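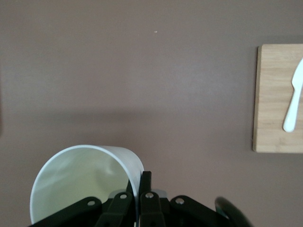 Forty tries at a cup: an afternoon with the person who teaches the arm at Tulen

I got to Tulen a bit after lunch, and my host was already halfway through a batch. She asked me to leave her name out of this (her mother reads everything I post, apparently, and would call), so she's just "she" from here on. Her job, as she puts it, is "picking stuff up all day so a computer can watch."

The project she works on is called Kokkinos. It's a kitchen-chores project, and right now it's in what everybody there calls the cup month. White plastic cup, two black fingers, go to the rim, close, lift, put it down somewhere else. Then do it again. A wrist camera records each go, along with where the arm was and what the fingers were doing, and all of that ends up as one example.

"People hear 'training a robot' and they think I'm typing," she told me. "I'm driving! I've got a handle in my hand and I'm driving the thing like a very slow, very expensive crane."

I asked why the rim. I would have grabbed the whole cup around the middle, like a person. She laughed and said so would she, and that they did it that way for the first few weeks. "The fingers are small and the cup is fat. With the rim you only need to get one finger inside and one outside, and the wall does the rest. But you have to come down straight. If you come down a hair off, you land on the edge and push the cup across the table, and then you're chasing it."

So do the chases get thrown out? I figured they would. She shook her head before I'd finished asking.

"We keep some. That was a big argument here in April. If every example is perfect, the model has never seen a cup in a bad spot, and the first time it bumps one it has no idea what to do next. So if I bump it and then recover, that stays. If I bump it and swear and hit stop, that one goes."

She works in sets of 40, then takes a break, and she's strict about the break. Her first set after coffee is her best one, she says, and anything she drives past five o'clock tends to get sloppy. There's a sheet taped next to her station with a running total on it, and when I looked it said 307 for cups. The goal is 1000. I said that sounded like a lot of cups. "It's the same cup," she said.

We got to talking about the other things on the table. The cutting board and the white plastic knife have their own task coming up, and I wondered if it wouldn't be simpler to clear them away until then. She said they used to do just that, and the model got very good at finding a cup on a bare table and pretty bad at finding one anywhere else. Now she moves things between tries. The board goes left, the board goes right, the knife gets turned around. "White cup, white knife - I like that one. It has to learn that white doesn't mean cup."

The brownish-purple tabletop was picked by someone before her time. She's not a fan of the color, but she'll admit a white cup is easy to find on it, and she's a little worried about that too. She's been asking for a pale table for the last 100 examples. No answer so far.

The software they use to sort the recordings is called Fakar, and she has feelings about it. It lets her scrub through a try and mark where the fingers close, which she loves. It also logs her out whenever she goes to get water, which she brought up three separate times. They were on something called Nuroreo before that, and the less said the better (she did say more, but I promised).

Then she let me have a turn, and wow, it is so much harder than it looks! You watch the picture from the wrist and your own hand at the same time, and your brain keeps wanting to lean sideways to see behind the fingers, as if that would help. My first three tries missed the cup completely. On the fourth I got a finger over the edge and was so pleased that I forgot to close.

"Don't feel bad," she said, and deleted all four.

I asked what she'd want people at home to know about her work, and she thought about it while she lined up the next one. "That it's a hand job in the old sense, like sewing. You can tell who drove what. One of my coworkers always comes in from the right, and I can spot it every time. The model can probably spot it too, so now we make each other switch."

She had two more sets to get through before she could go home, so I packed up my things and let her get back to it.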